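Color-Coded Notes: Do They Help Us Remember?
Oriana Cabral, Herrera Study Skills Project
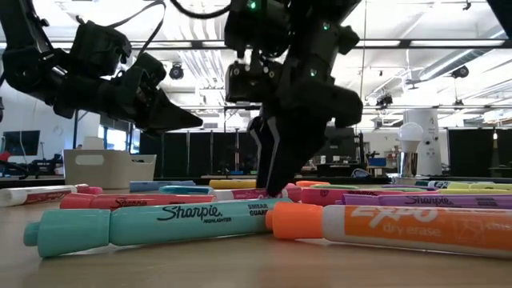
Fig. 1. Markers and pens on a light wooden tabletop.

I loved working on this one! I asked 63 classmates to study a page of history notes (half got plain black text, half got my colored version) and then gave everybody a short quiz six days later. The color group did better on dates, which I really hoped for, but on names the two groups came out even. In March I want to try it again with biology notes and a longer quiz.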